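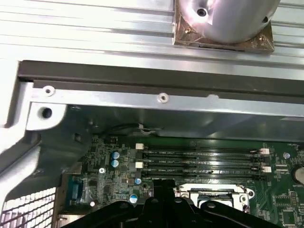
Warum hat ein Computer eigentlich so viele Löcher im Gehäuse, fragt Xuelian Yin aus der Klasse 4b in Farholm. Die Löcher lassen Luft hinein und hinaus. Im Inneren eines Computers wird es nämlich warm, und die warme Luft muss weg.

Was steckt in einem Computer?

Die große grüne Platte heißt Hauptplatine. Man sagt auch Motherboard, das ist Englisch und bedeutet Mutterplatine. Auf ihr sitzen viele winzige Bauteile. Dünne Linien aus Metall verbinden sie miteinander. Sie heißen Leiterbahnen, und durch sie fließt der Strom.

Der Prozessor rechnet. Er schafft in einer Sekunde viel mehr als 1000 Rechenaufgaben, nämlich Milliarden. Dabei wird er heiß. Deshalb sitzt auf ihm meistens ein Kühlkörper aus Metall.

Der Arbeitsspeicher merkt sich, was der Computer gerade braucht. Er besteht aus schmalen Riegeln, die man in lange Steckplätze drückt. An den Enden sitzen kleine Hebel, die den Riegel festhalten. Neben den Steckplätzen steht oft das Wort DIMM. So heißt diese Bauform.

Kondensatoren sehen oft aus wie kleine Dosen, auf unserer Platine sind sie blau. Sie speichern ein wenig Strom und geben ihn schnell wieder ab.

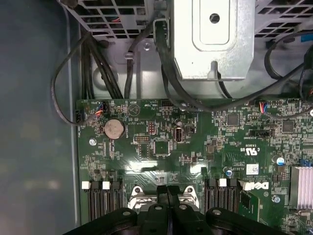 Wenn ich den Stecker ziehe, weiß der Computer am nächsten Tag trotzdem, wie spät es ist, schreibt ein Kind aus Zernudmont. Dafür sorgt die Knopfzelle. Das ist die runde, silberne Batterie auf der Hauptplatine. Sie versorgt die eingebaute Uhr und hält mehrere Jahre.

Die Kabel haben verschiedene Aufgaben. Manche bringen Strom vom Netzteil, andere übertragen Daten. Die Stecker haben unterschiedliche Formen, damit man sie nicht so leicht verwechselt.

Wichtig: Öffne einen Computer nie allein. Ein Erwachsener muss dabei sein, und der Netzstecker muss gezogen sein. Das Netzteil darf niemand aufschrauben, auch Erwachsene nicht.

Wörter zum Merken: Hauptplatine, Prozessor, Arbeitsspeicher, Kondensator, Knopfzelle, Netzteil

Stand: 26. Oktober 2021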